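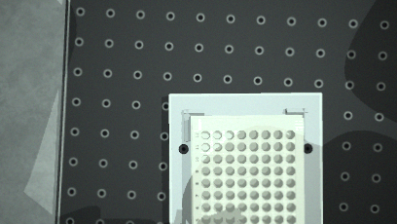
Simulation: Mikroplatte im Halter auf der Lochrasterplatte, Blick von oben.

Anleitungen > Simulation > Greifer und Kameras
Start Anleitungen Downloads Forum
19. März 2025, von Libor Jireš

Zwei Greifer vergleichen, ohne den Arm umzubauen

Kurzfassung für alle, die gerade mit Gridura anfangen. Ziel: Ziver-Greifer gegen Awan-Greifer, gleicher Arm, gleiche Kameras, gleiche Startpose. Alles in der Simulation. Echter Aufbau kommt später.

1. Szene laden
Erst die Laborszene mit Halter und Platte. Physik anhalten, Arm auf Startpose. Noch nichts bewegen.

2. Kamera einrichten
Blick von oben, Platte darf unten aus dem Bild laufen – wichtig sind die obere Reihe und die beiden Schrauben am Halter. Die schwarzen Schrauben heben sich gut vom hellen Halter ab, daran richte ich aus. Nicht an den Löchern im Tisch, da verrutscht man schnell um eins. Öffnungswinkel bei mir 73 Grad.

3. Schatten prüfen
Der Arm wirft einen weichen Schatten auf die Wells. Wer Näpfchen per Schwellwert sucht, bekommt da Ärger. Also Schwelle lokal rechnen, Fenstergröße 32 Pixel, fertig. Licht nicht abschalten, sonst ist der Vergleich fürn Eimer.

4. Zweite Szene
Lagerszene laden, Arm am hinteren Tischrand. Greifer einhängen, Finger auf. Zielfeld ist das blaue Quadrat auf der schwarzen Matte, Teil liegt links daneben. Kamera hier weiter weg, damit Finger und Zielfeld gleichzeitig drauf sind. 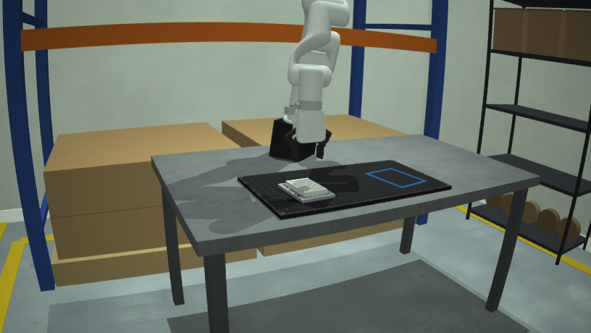 5. Durchläufe starten
50 Durchläufe pro Greifer, Startwert festhalten. Regler nicht anfassen! Wer zwischendrin an der Verstärkung dreht, kann von vorne anfangen. Hab ich gemacht, war ein Nachmittag weg.

6. Auswerten
Pro Durchlauf notieren: gegriffen ja/nein, Abweichung beim Ablegen, Zeit. Toleranz 5 mm. Fehlgriffe nicht rauswerfen, sondern extra speichern, die braucht man nacher für die Fingergeometrie.

Typische Fehler
– Greiferlänge im Werkzeugsystem vergessen. Finger fahren dann in den Tisch.
– Kameras nach dem Greiferwechsel nicht neu geprüft. Bei Awan sitzt der Flansch anders.
– Reibwerte vom alten Greifer übernommen.

Die Trodgate-Steuerung läuft mit derselben Konfiguration, nur den Treibernamen tauschen. Mit echter Hardware probier ich das im September, Werte trage ich dann hier nach.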